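Chore robot still learning with toy blocks, firm admits

A robot arm that its makers say will one day clear the kitchen table has so far done most of its tidying inside a computer, according to figures released by Gadholm in April.

The firm says its Pellidia software made 1,254 practice attempts at picking up and moving small objects. More than 700 ended with the object where it was supposed to be. Gadholm calls this "a strong base for household work". Anyone who has to put the breakfast things away may see it differently.

Almost all of those attempts were simulated. There were no wet plates, no crumbs and no cutlery stuck together with jam.

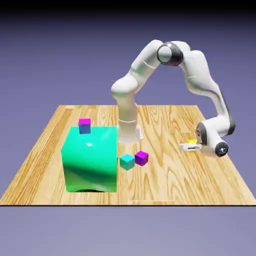
A simulated arm with its gripper low over a yellow block. Other blocks stand elsewhere on the table.

Leonardo Zuccaro, who tests shop equipment for the buyers' group Kovalchuk, watched a demonstration and came away unmoved. "A block has flat sides and it stays put," he said. "Give it a bag of salad or a shelf of dented tins and then ring me."

He asked for a trial on a real stockroom shelf and was offered five minutes with eight cardboard boxes. The arm shifted three of them. A shelf stacker standing by did the lot and went back to her tea.

Gadholm says a version for shops, to be sold under the name Ustance, is on its way. It would not give a price or say which chores the machine would be able to do on the day it arrives.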